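# Visit report: Zindska open day at the Stalwood hall
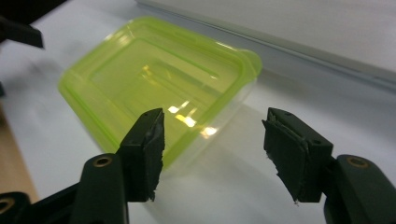
**Stalwood Retro & Handheld Games Club - visits section**

Aug 20, 2022

Zindska opened its offices to the public for one day and our club got 21 places. We applied in January, heard nothing for a long time, and then the passes arrived all at once. For anyone who missed the forum posts, Zindska is the company working on the Woltanov, a handheld console that plugs into a TV. It has no release date yet and we did not get one on the day either.

The offices are on the upper two floors of the old Stalwood hall. The ground floor was set up for visitors. Doors opened at ten and the line was already down the side street when we got there. We were told 200 people had passes for the morning session. Getting everyone through took most of an hour. Phones had to go in a sealed bag for the upstairs part, but you could keep them on the ground floor.

## The demo floor

There were test units on long tables, all with the same three games loaded. You got fifteen minutes per seat and then had to go to the back of the line. I played twice.

The unit is lighter than I thought it would be. The sticks are short and a bit stiff. The shoulder buttons are good, with a clear click, and I liked them better than the ones on the prototype shown last year. The screen is bright enough indoors. I could not test it in daylight because the blinds were down on that side of the room.

The main game on show was Han, a side-view action game set on a river. You move a ferry between villages and fight off boarders. The first level is slow. The second one gets a lot better once you have the hook and can swing from the mast to the bank. It slowed down badly whenever there was rain on the screen. A staff member said the build was an old one. The newer build was only running upstairs.

The other two were a puzzle game with no name yet and a kart racer. The puzzle game was my favorite of the day. The kart racer crashed in my first session and I skipped it the second time.

## The system menu

Most people in our group wanted to see this. The menu is a single row of tiles with a clock and the battery level at the top. It starts quickly. Going from a game back to the menu took a second or two, and the game was still where I left it. The settings page has a text size option with three steps, and you can remap every button, including the two on the back.

The store tile was there but grayed out. The same went for the friends list. I asked if saves would be kept online and was told that had not been decided.

## Upstairs

We went up in small groups for a tour of the test room and the sound room. The test room is where they keep a list of every open bug on a wall screen. It said 983 when we came in. Our guide said the number goes up and down and that a lot of them are typos in menus.

The sound room was the best part of the tour. They played the river theme from Han in four versions, starting with the first sketch on piano and ending with the one in the game. I still prefer the second. The newer build of Han was running on a TV in the hallway and the rain level looked smooth there, but we were not allowed to play it.

## Questions from the talk

The talk at the end lasted half an hour. Notes from what was answered:

- No price yet. They want to announce the price and the date together.
- Games will come on cards and as downloads.
- The dock is sold in the same box as the console.
- Older controllers will work by cable. Wireless is being looked at.
- No plans for a second color at launch.

Someone asked about battery life and the answer was long and had no number in it.

## Getting there

The Stalwood hall has no parking. Use the lot behind the train station and walk, it takes ten minutes. There is a coffee stand inside but it takes cash only and ran out of sandwiches before noon. The stairs to the upper floors are steep - ask at the desk for the elevator, which is around the back and not marked.

Zindska said there may be another open day before launch. If it goes ahead, the sign-up thread will be in the visits section as before, and members who missed out this time will be first on the list.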